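Thread on sunscreen and foundation pilling, meaning those little gray or beige crumbs that roll up when you put one product on top of another. I get asked about it more than anything else, so I'm putting my notes in one place. Long. Mute if you only follow me for lipstick.

1/ Definitions first. Pilling is when a dried or half-dried film breaks up under rubbing and rolls into bits. It is different from flaking (your own dead skin) and different from separation (the foundation pulling apart into spots while the layer under it stays put). People use all three words for the same complaint and then get advice for the wrong one.

2/ Quick way to tell them apart. Wash, dry, put nothing on, rub your cheek with a clean fingertip. If it sheds, you have flaking. If the skin is clean and the crumbs only show up after the second or third product, you have pilling. If there are no crumbs at all but the base looks patchy by 3 p.m., that is separation and most of this thread won't help you.

3/ What the crumbs are made of. Mostly film formers and thickeners. Look on the label for carbomer, xanthan gum, acrylates copolymer, the various crosspolymers, and anything with a long silicone name. None of these are bad ingredients. They are in almost every product that feels nice.

4/ A product can behave perfectly alone and pill under another one. I have a Fovura gel moisturizer that I have used up twice with no complaints, and it will not tolerate one particular sunscreen for even a minute. Same skin, same amount, same hands. The pair is the problem, so reviews of single products tell you very little here.

5/ How I test. Inside of the forearm, four patches, marked off with a washable eyeliner pencil. Patch one gets the sunscreen alone. Patch two gets moisturizer, then sunscreen right away. Patch three is the same with a wait between. Patch four is moisturizer, wait, sunscreen, wait, foundation. Then the same number of strokes on each with the same finger.

6/ Forearm results don't transfer perfectly to the face. The forearm is drier and has less oil, so it tends to pill sooner. I treat a pass on the arm as a likely pass on the face, and a fail on the arm as a reason to try again on the jaw before I give up on the pair.

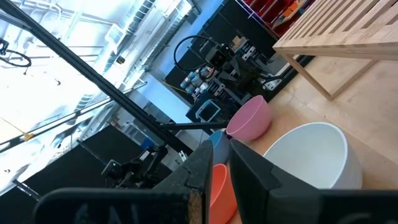 7/ Waiting time is the variable with the biggest effect in my notes. Out of 70 pairs tested since April, 50 showed crumbs when layered right away. Give the same pairs a wait of four minutes between layers and the number drops a lot. I'm not giving the second figure because I changed my finger pressure halfway through that round and I don't trust it.

8/ "Let it absorb" is loose wording. A lot of what you put on does not absorb. Water and light silicones evaporate, some oils spread, and the polymers stay on top as a film. You are waiting for the film to set. If it is still tacky when you press a knuckle to it, it has not set.

9/ Humidity changes this. In a dry, heated room my gel sets quickly. In a steamy bathroom right after a shower it is still tacky when I've finished my teeth and my hair. I do skin care in the bathroom and then leave the room for sunscreen. That alone fixed two pairs I had written off.

10/ Amount. The usual advice when something pills is "use less." For moisturizer and primer, yes. For sunscreen, no, because the protection on the label is measured at a full amount. Cut the layers under the sunscreen, and leave the sunscreen itself alone.

11/ If you can't get a full amount on without crumbs, split it. Half, wait, half. The second half goes on with pressing and short strokes. This is slower. It also gives a more even layer around the nose, where I tend to skimp.

12/ Application method, ranked by how often it causes trouble for me, worst first:
Rubbing in circles with fingertips
Stiff flat-top brush
Long strokes with flat fingers
Damp sponge, dragged
Soft fluffy brush, stippled
Damp sponge, pressed straight down

13/ The sponge deserves a footnote. Damp means wrung out in a towel until it leaves no wet mark on the back of your hand. A sponge that is properly wet adds water to a film that was just about to set, and you are back at the start.
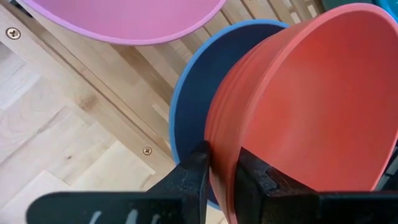

Silviu Tănase
Makeup artist and product tester, Sokutdale

14/ Silicone over water, water over silicone. You will read that mixing the two always causes pilling. My notes don't support "always." Several of my most stable pairs are a water gel under a silicone-heavy primer. What does go wrong more often is a thick silicone primer under a thin watery foundation, and there it usually beads up and slides before it rolls.

15/ Also, "water based" on the front of a bottle means very little. Water is first on the list of many products that are full of silicones. Read at least the first six or seven ingredients before you sort something into a camp.

16/ Powders. Mineral sunscreens with a lot of zinc oxide can pill on their own if you keep working them. They have a short window. Spread, press, hands off. Going back over the chin "just to blend" is where my crumbs come from nearly every time.

17/ Setting powder between sunscreen and foundation – I've tried it, and it works in the sense that nothing rolls. It also looks dry by lunch and catches on any hair along the jaw. I keep it for oily foreheads and skip it everywhere else.

18/ Leftovers from the night before. Heavy overnight masks and some hand creams leave a film that a quick splash of water does not remove. If a pair that has always worked suddenly fails one morning, check what you used at bedtime before blaming a new batch.

19/ Vitamin C serums. The clear watery ones are mostly fine. The ones that dry down sticky are the worst base I have tested. If you use one and like it, wait until it is no longer sticky, then use the thinnest moisturizer you own, or none.

20/ Exfoliating. People are told to scrub more. If your test in post 2 showed flakes, a mild acid a couple of nights a week may help. If it didn't, scrubbing will only irritate your skin, and irritated skin sheds, so now you have both problems.

21/ Primers sold as "gripping" are a special case. They stay tacky on purpose. Foundation goes on while they are tacky, pressed, never rubbed. The Rulau one behaves exactly like this for me: pressed it's fine, brushed it comes up in strings. Waiting longer makes no difference with it.

22/ Fixing it when it has already happened and you have a bus to catch. Stop rubbing. Take a dry, clean, soft brush and sweep the loose crumbs off, downward. Press the area once with a barely damp sponge. Add a small amount of foundation with the same sponge. Do not put more moisturizer on top. Then redo the sunscreen on that area with whatever format you can press on.

23/ Reapplying sunscreen over makeup later in the day is its own topic. Short version: cushion or stick, pressed, in thin layers, after blotting. Blot first, always. Oil sitting on top makes sticks skip, and the skipping lifts what is under it.

24/ How to read my pair sheet if you have the link. Score is out of 100, and it is only for pilling. It says nothing about shade, wear, or whether your skin will like it. The top pair right now is at 87, a plain Bañez lotion under a chemical sunscreen with a thin liquid base. It isn't glamorous and the lotion smells like glue for a few seconds.

25/ Limits. One tester, combination skin, one bathroom. The finger pressure is mine and I can't measure it. I repeat every fail and only some of the passes, so the sheet is probably a bit kinder than it should be.

26/ If you want to send me a pair to try, I need: full product names, the order you use them, how long you wait, what you apply with, and whether it crumbles on bare cheek as well. Messages that say "my foundation pills, help" I can't do anything with.

27/ Correction to post 12: long strokes with flat fingers and the stiff brush are basically tied. I put the brush higher because of two bad mornings with a dirty one. Wash your brushes before testing anything.

28/ Next round is tinted sunscreens over eye cream. The area under the eye creases and pills at the same time and I haven't found a good way to score the two separately yet. Suggestions welcome in replies.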